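6 March 2023

Well, the table is done! Or done enough that I'm sitting at it with my tea and refusing to get up again, so I'm calling it done.

I've been putting this off since December, when Shirley Beaulieu came over for soup and set her cup down and it stuck. It stuck! I laughed, she laughed, and then I lay awake thinking about it. It's a nice table, too. I bought it from Renato Bustos when he moved out of the place on Ranside, and he let me have it for 96 dollars because he couldn't face getting it down the stairs (I couldn't either, Declan and I nearly lost a thumb each).

So this morning everything came off. Mail, the pepper grinder, that dead plant, the scarf I've been accusing my sister of stealing. Then warm water with a drop of soap, wiped with the grain, and straight after with a dry towel. Declan Horgan swears by vinegar for this and I told him he could do his own table with vinegar. Then a cup of coffee while it aired out, then the oil, thin, on an old T-shirt. The tin said to wait 12 hours between coats and I gave it one coat, so there.

I'd forgotten how pale the wood is. It's all long streaks, running and running, and you can see the seams where the strips meet if the light is low. I kept walking past just to look at it, like a crazy person with a new car.

The rose cloth

I can't decide about the cloth. It's the cream one with the pink and red roses and the brownish leaves, and I love it, but if I spread it out I've oiled a table for no reason. For now it's just lying along the one side. Shirley will say it looks like I got interrupted. Maybe I'll fold it into a runner. Maybe I'll give it a week.

The candy

Priit Uibo left me a handful of candy last time he stopped by, the kind with the twisted ends, blue and white, with Chinese characters on the wrapper. I think they're White Rabbit, or something very like it. I ate almost all of them while the oil was soaking in, standing up, over the sink, feeling about nine years old. There's one I've been saving for after dinner. We'll see.

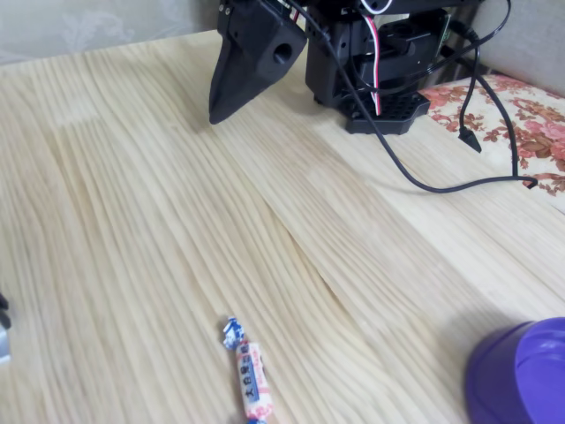

For tomorrow

Call Birger Solheim back about the chairs. He has four he wants gone and I have two that wobble. Buy felt pads, the stick-on kind. Find coasters!! Shirley is coming again for soup and I'm not going through that a second time. Also take the plant out to the trash, it's still sitting by the door.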